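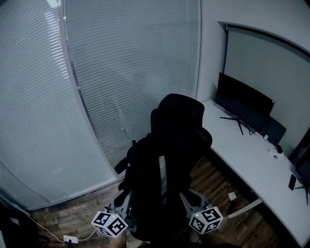

# Blinds + long white desk: which way do I turn the monitors?

**kitleyroad** wrote:

OK so I finally have a proper room to work in and I'm a little giddy about it! One long white desk down the wall, black mesh chair with a headrest, two monitors, and big windows with gray horizontal blinds right off the end of the desk. I've been working at a kitchen counter for 3 years so this feels like a palace.

My question is about the light. The windows are on my left when I sit at the far monitor, and in the late morning I get bright stripes across my keyboard. If I close the slats all the way the room goes kind of gloomy and I lose the thing I love about it. Do I move the desk, flip the slats, or buy something?

---

**Plunilora** wrote:

Oh I love this. A long desk is the best thing you can own, you will never go back.

Don't move it! Windows to the side is the spot everybody wants. Tilt the slats so the room-side edge points down and the window-side edge points up... wait, no, I always get this backwards. Room side UP. The light bounces off the top of the slat and goes to the ceiling, and the whole room gets brighter without stripes on the desk. Try it at 11 in the morning and then again after lunch.

---

**iten_carl** wrote:

Agree on the side window, disagree on the tilt. Room side up is great when the sun is high. When it's low it shoots straight through the gaps and into your eyes. I do room side down before 10 and switch over later. Takes two seconds with the wand.

Also, you have two separate blinds there, so use them separately! Close the one nearest the screen and leave the other one open. I did this for a whole winter and it was lovely.

---

**Plunilora** wrote:

Depends completely on which way the window faces though? Mine faces north and I never touch them.

---

**iten_carl** wrote:

If yours faces north you don't have a blinds problem, you have a blinds hobby :)

---

**kitleyroad** wrote:

Ha. Mine is southeast. Using the two blinds separately never crossed my mind, I've been pulling both every time like they were one thing. Trying that tomorrow.

---

**shayneb** wrote:

Jumping in on a different subject. What's the plan for the small stuff on the desk? White desks are wonderful and they show every single cable, charger and crumb. I put up a narrow tray under mine, 13 inches, screwed in near the back, and all the power bricks live in there now. One cable comes up per monitor. It made me so happy I took my mother in to look at it.

Also those monitor stands with the splayed legs eat a lot of desk. Have you thought about arms? A clamp arm gets you all that space back and you can swing the screen away from the glare, so it fixes your first problem too.

Shayne Baxter (yes the same one from the shelving thread)

---

**Lūse** wrote:

I'll stand up for the splayed legs! You can slide a keyboard between them, you can pick the monitor up and move it in a second, and there's no clamp chewing on the edge of a nice white top. I had an arm, it sagged every April when I opened the windows and started moving things around. Sold it. On a desk this long you are not short of space.

---

**shayneb** wrote:

Sagging is a tension screw, not a reason to sell it. But fair enough on the clamp marks, I have two of those myself. A scrap of cork under the clamp helps.

---

**Lūse** wrote:

I tightened that screw so many times. So many.

---

**kitleyroad** wrote:

Please keep arguing, this is so useful. I'm leaning toward keeping the stands for now and doing the tray. What do people use for the tiny things? Adapters, earbuds, bits that pile up next to the screen and never leave.

---

**iten_carl** wrote:

A shallow dish. One. When it's full, you empty it. Boxes with lids turn into places where chargers go to die.

---

**Plunilora** wrote:

Drawer unit on wheels under the desk, far end from the chair so you don't bang your knees on it. I spent 30 dollars on a used one and it holds everything, plus the printer sits on top.

---

**kitleyroad** wrote:

Update! Near blind closed, far one open with the room side up. No stripes on the keyboard and the ceiling is glowing. I sat there with my coffee and just looked at it for a while. Dish is in place too (it's a soap dish, don't tell anyone). Tray is next, if I can find the studs or whatever a desk has.

---

**shayneb** wrote:

Desks don't have studs. Measure the thickness of the top before you buy screws -- please, please measure it first. I went through mine on the first try.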